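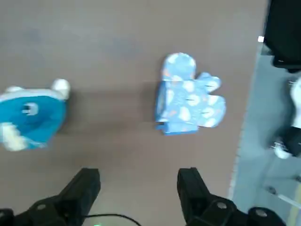
A blue plush toy and a cloud-patterned oven mitt, sharing a table.

Every October I get the urge to clear the tables in our house, and every October I talk myself out of it, and I have come to believe I'm right to. A table is where things wait. The mitt is waiting to go back to the stove, the toy is waiting for whoever loves it to come home and ask where it went, and I can't see the harm in letting the two of them keep each other company until supper.

My neighbor Venkatesh Ramasamy disagrees with me, very kindly, over tea most Sundays. He keeps his table bare (he'd polish it twice a day if his knees allowed) and he thinks a toy belongs in a toy box and a mitt belongs on a hook. I've sat at that table for years and I like it very much, but I always end up holding my cup in my lap for fear of leaving a ring.

Somebody in the Dudora newsletter wrote last fall that a family should own no more than 200 things, which made me laugh out loud, because we'd be over that before we got past the kitchen drawers! I don't want to live in a mess either. I wash up, I sweep, I give away the coats that don't fit. But soft things, the kind you pick up without thinking, ought to be allowed to stay out where hands can find them, and if I have to push a stuffed animal over a few inches to set down the casserole, well, I've been doing it for 19 years and dinner has never been late on that account.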